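Tultow Hand-Held Gripper, Pair: Product Page and Cable Fault Notice

May 27, 2023
By Heloísa Tavares, Stidico product support
7 min read

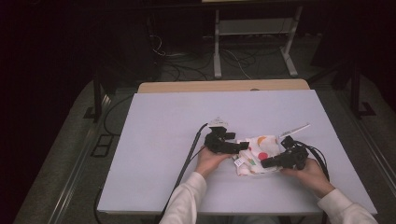
A gripper in each hand, working on a small printed cloth.

The Tultow is a pair of grippers held and worked by a person. You squeeze, the jaw closes, and the position of the jaw is sent down the cable to a recording box. People use the pair to record handling tasks that a robot arm will later be asked to repeat. Most of our customers use it for cloth, small packaged goods and light parts.

This page covers the product as we sell it now. It also covers a fault in the earlier cable that can make the jaw reading freeze or jump. If you own a pair bought before the change, please read the fault section before you use a recording to drive an arm.

The short version

Grippers with the old cable guard can lose the jaw signal when the cable bends sharply where it leaves the body. The box may keep sending the last good value. The recording then shows a jaw that is still open when it had closed, or still closed when it had opened. An arm that plays back the recording will do what the recording says.

Nothing about the fault gives the person holding the gripper a shock or a burn. The cable carries 5 volts. The danger is at the other end, on the arm.

What happened

The first report came to us from the Figueiredo workshop, where a pair had been used on folding tasks for several weeks. During playback on an arm, the jaw stayed shut after it should have let go. The arm moved off to its next position and dragged the cloth and a tray with it. The tray hit a guard panel and cracked. The operator pressed the stop button and the arm halted. No one was hurt. The operator was standing outside the guard, as the arm's own manual requires.

At first the workshop suspected the arm. They swapped the jaw on it, ran the same recording and got the same result in the same place. Edivaldo Guerra, who runs our repair bench, asked for the recording file. The jaw value was a flat line through a section where the hand was clearly opening and closing in the video. A real jaw value never sits that still. Even a person trying hard to hold steady makes it wobble a little.

The gripper came back to us and worked fine on the bench. It worked fine for two days. Then Edivaldo taped the cable into a tight turn against the back of the body and the reading froze within the hour. When he straightened it, the reading came back with no error on the box.

We opened the cable and found one signal wire broken inside its jacket. The ends still touched when the cable was straight. After that we called in every pair we could get hold of with the same guard and found 4 more grippers with the same break, all in the first short length of cable past the body.

Cause

The old guard was a stiff sleeve. It kept the cable straight where it left the gripper, then stopped all at once, so every bend landed at the end of the sleeve. Folding work is hard on that spot. The wrists turn in toward each other over and over, and the cable takes the turn each time. Pick and place work turns the wrist less, and we have no confirmed failures from customers who do only that.

There was a second fault, and it was ours too. The Tamora recording box held the last value when the signal went away. That was meant to smooth over very short gaps. It had no limit on how long the gap could be, and it wrote nothing to the log.

What we changed

Cable guard. The new guard is soft and tapered, with open ribs, and spreads the bend over a longer stretch. You can tell the two apart by hand. The old one is smooth and does not flex. The new one is ribbed and bends with light finger pressure.

Cable. The signal wires now have finer strands. The jacket is a little thicker than before, so the new cable feels heavier when you first pick up the gripper. Some customers have told us they don't like this. Use the shoulder clip supplied in the kit to take some of the weight.

Tamora box software. The box now holds a missing value for no more than 50 milliseconds. Past that it marks the sample as bad, sounds a tone and turns the channel light from green to red. The recording carries on, so you don't lose the rest of the take, but the bad stretch is marked in the file.

We did not change the jaw, the squeeze handle or the mounting points. Fingertips and pads from older pairs fit the current product.

Check your pair

You need the pair, the Tamora box and a screen showing the live jaw values. Do the left gripper and then the right.

Look at the guard. If it is ribbed, you have the current cable. Update the box software and stop there.

If it is smooth, connect the gripper and hold the jaw half closed. Watch the value. It should move slightly all the time.

Bend the cable gently at the end of the guard, first one way and then the other. Keep moving the jaw a little while you do it. If the value stops, jumps or drops to zero, the wire is damaged. Take that gripper out of use and put a label on it.

A pass does not mean the cable is sound. The unit from Figueiredo passed this check the first time we did it. Treat a smooth guard as a part that needs replacing, whatever the check says.

Old recordings

Recordings made with an old guard may hold frozen sections. The current Tamora software has a menu item called Scan For Held Values. It opens a file, looks for stretches where the jaw value does not change at all and lists them with their start times. Go through the list by eye against the video. A jaw resting against its end stop can also read flat, so a listed section may be good.

Do not play a recording on an arm until it has been scanned. When you play it for the first time, run the arm at its slowest setting with nothing breakable in reach. Keep everyone outside the guard and one person at the stop button. This applies to recordings made with the new cable as well.

If you have used old recordings to train a control program, the frozen sections are in your training data. We can't tell you how much that matters for your program. Heavy folding sets are the ones to look at first.

Getting the replacement cable

The cable and guard come as one part and are free for any pair with a smooth guard. There is no end date on this, and you don't have to be the first owner. Send us the serial number from the bottom of the handle and a delivery address. We ship two cables per pair even if only one has failed.

Fitting needs a small cross-head screwdriver. The plug goes in one way only. Do not twist the cable to line up the screw holes; turn the guard instead. If you would prefer that we fit it, send the pair in and Edivaldo's bench will do it and check the jaw reading before it goes back.

Please cut through the old cable before you throw it away. We have already had one come back to us on a repaired gripper.

Care in use

Leave slack between the gripper and the first point where the cable is held. A cable pulled tight across the forearm will wear out early, new guard or old.

Let the cable hang or lie in a wide curve. Don't wind it around the gripper to store it. Coil it loosely beside the body in the case.

Keep cables on the floor out of the path of your feet and chair wheels. A chair rolling over the cable damages the same wires, usually further down where the guard can't help.

Keep sleeves and loose cuffs out of the jaw. The squeeze handle gives enough force to pinch skin, so don't let two people work one pair.

Stop if you hear the box tone. Straighten the cable and look at the channel light. If it goes red again in the same session, change the cable.

Product details

Sold as: pair, left and right
Jaw opening: 80 mm
Jaw drive: by hand, with spring return
Supply: 5 V from the Tamora box
Jaw signal: wired, one channel per gripper
Cable guard: soft, ribbed
In the case: two grippers, two cables, two shoulder clips, spare pads
Sold separately: Tamora recording box, camera mount, fingertip set

The Tultow is a recording tool. It has no stop function and must not be wired into the safety circuit of a robot arm. The bad-sample mark and the tone are there to protect the recording, and they do not stop an arm that is moving.

If you have had an unexpected movement during playback and you use a Tultow pair, we want to hear about it even if nothing was damaged. Keep the recording file and leave the gripper as it was. Don't straighten or retape the cable before you pack it.

Contact: Stidico product support, repair bench and spare parts | Copyright Stidico. All rights reserved. | Back to top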